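Jun 13, 2025

Joint sealant trials, bench notes. Three cans of the Plernico two-part left, one of the Dolero. Batch sheet says the Dolero was opened last August, so I am not using it for anything we plan to report. Good enough for practice beads.

Cast 2 more mortar blocks in the long mold and stripped yesterday's. One corner came away with the form -- release oil was too thin there. Sanded the mating faces with 400 grit, vacuumed, wiped with solvent, left them under the hood. 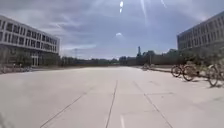
Backer rod is the next problem. The size we have compresses too easily and slides down when the gun passes over it. Danang Hutapea wants to try the closed-cell rod from Grodwood, one size up. I ordered a short roll. Until it comes, use tape as a bond breaker and write "tape" on the block so the results don't get mixed.

Pull test on block 71: sealant held, mortar let go at the face. Peak reading 1,213 N. Failure was in the mortar, so it says little about the bead. Need a stronger mix before repeating. 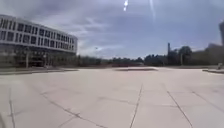

Color match is still open. The Chin gray cures darker than the chip, and on a small block it looks fine either way. On big pale panels the joints already read as thin dark lines, so a darker bead may be the easier choice. I'd stop chasing the chip and cure both grays side by side on the next pair.

To do: remix mortar, label the hood shelf, clean the gun tonight before the nozzle sets up.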